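Veltstead Community Cookbook and Recipe Archive
Progress report to the Lukumay Fund
October 29, 2019

Summary

The archive has reached the end of its second funded period with most of its recipes typed, a good number of them tested, and one filing cabinet that still will not open. We asked for money to rescue the handwritten recipes held at the Clilton branch library and turn them into a book people could cook from. The rescue is going well. The cooking is slower, as our grandparents did not believe in writing down oven temperatures.

What we said we would do

Our application promised 300 recipes transcribed, 40 of them tested and edited for the printed book, and a set of open afternoons where residents could bring in cards and notebooks from home. We also promised a decision on the binding. The binding is spiral. We mention it first because it took the longest.

Transcription

All 300 recipes are now typed and saved in two places. The original cards have gone back into acid-free sleeves, apart from one batch that had been stored with a leaking bottle of vanilla and is airing out on a windowsill.

Handwriting was less of a problem than expected. Vocabulary was more. We have collected a list of terms that needed a phone call to somebody's aunt, among them "a slow oven," "a quick oven," "the good oven," and "butter the size of an egg." We have kept the original wording in every case and printed a modern equivalent next to it. Where two aunts disagreed, we went with the one whose cake we had eaten.

Measurements

We settled on US cups and spoons throughout, with weights given for baking only. The fund's reader asked in August whether we might offer metric for everything. We tried it on the casseroles and found ourselves telling people to add 113 grams of canned soup, at which point the spirit of the thing had left the room.
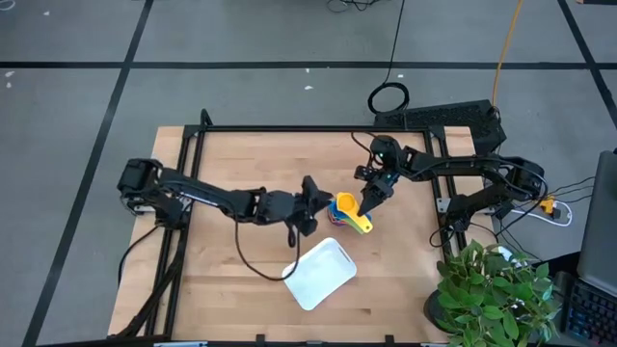 A teacup is not a cup, and neither is a coffee cup, and the Clilton cards use all of them without blushing. For recipes written before the war we assume a teacup of six fluid ounces unless the result comes out like wallpaper paste, in which case we try again with more flour. Eight recipes needed this treatment. Seven are now edible. The last is a steamed pudding, and we would like to discuss moving it to the section on local history.

Testing

Thirty-one of the 40 book recipes have been cooked at least twice by people who had not seen the dish before. Each tester fills in a one-page form. The box marked "Would you make this again?" has produced our most useful information, and also the word "why," written in capitals, against the jellied tuna.

The remaining nine are mostly holiday recipes. They call for things like a whole goose, and our testers have asked to wait until they have relatives in the house to share the blame. We expect to finish them by early January.

Open afternoons

We held five and had planned six. The sixth fell on the same day as the Rotov Street yard sale, and we know when we are beaten. Attendance was best when there was cake and poor when there was a talk on copyright.

Visitors brought in far more than we can use, including three nearly identical versions of the same lemon bar, each described to us as a family secret. It came off a box. We have not told anyone, and the book will print one version under the title "Lemon Bars (Several Families)."

Budget

Spending is close to plan. Sleeves and boxes came in under, groceries came in over, and the two almost cancel out. The line for "contingency" went on a replacement hand mixer after the old one met a batch of penuche. We are not asking for additional money. We would like permission to move what is left in the travel line to printing, given that everybody lives within walking distance and the travel line was optimistic from the start.

Problems and changes

The locked cabinet at the branch library is believed to hold the church supper menus. The key is believed to be in the cabinet. A locksmith is booked.

The index has also grown. We had planned to list recipes by name only, then discovered that no fewer than four are called "Mother's Favorite." The index will now run by main ingredient as well.

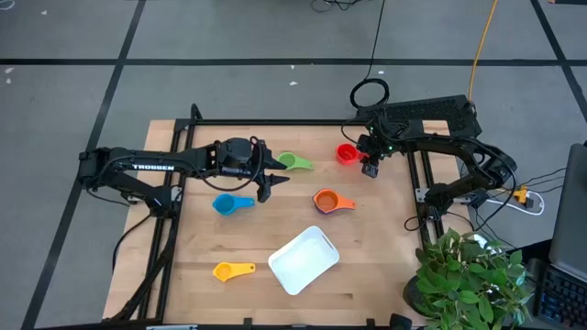 Plans for the next period

Finish the holiday testing. Send the full text to the printer by the end of January, with a proof copy to the fund before anything is bound. Hold the missing open afternoon on a date checked against the yard sale calendar. Agree on a cover, preferably faster than we agreed on the spiral.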